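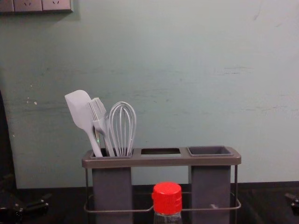

2025-11-17

Hard water, part two: what the kettle log says

In July I started logging scale in the kettle after moving to the east side of Grevport, where the utility report lists total hardness in the "very hard" band. The first post covered test strips and why I stopped trusting them. I have since switched to a drop titration kit, which is slower and repeats to within one drop.

Method, for anyone who wants to copy it. The kettle is an Anda, the plain steel model with an exposed base plate. I empty it at night, leave the lid open, and weigh it in the morning on a scale that reads to a tenth of a gram. Every boil gets a tally mark on a sheet inside the cupboard door. At the time of writing the sheet stands at 1,286 boils, including the ones my sister made while visiting, which I had to estimate from the tea bags.

The weight gain is not linear. It is slow after a cleaning, then picks up once the base plate has a continuous film on it. My guess is that the existing crystals give new ones a place to grow. Vittoria Martinelli, who commented on the first post, suggested leaving a thin layer of scale in place to protect the steel. I tried it for 37 days and the kettle got louder and took longer to boil, so I went back to a full descale.

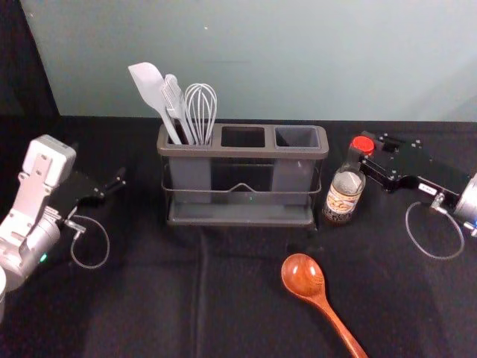 On descalers: citric acid does the job. I use two level tablespoons in a full kettle, heated until it is hot to the touch but well short of boiling. Boiling citric acid in hard water can leave calcium citrate behind, a white crust that is harder to remove than the original scale. I learned this in August and spent an evening with a nylon brush. The Irari sachets from the hardware store worked equally well in my kettle and cost 5 times as much per dose. White vinegar also works, if you can stand the smell.

The jug filter was the other thing I wanted to test. With a new cartridge, hardness dropped by more than half. By the third week the filtered and unfiltered samples were one drop apart, and the indicator light on the lid still showed green – it is a timer and measures nothing. I now change the cartridge by titration result, and it goes sooner than I would like.

Open items. I still need to separate temporary hardness from permanent hardness, which means running an alkalinity test on the same samples. I would also like a few readings from the Meléndez side of town, which I am told is on a different well field. If you live there and can fill a clean bottle, leave a comment. Run the cold tap for a minute first and fill it to the top.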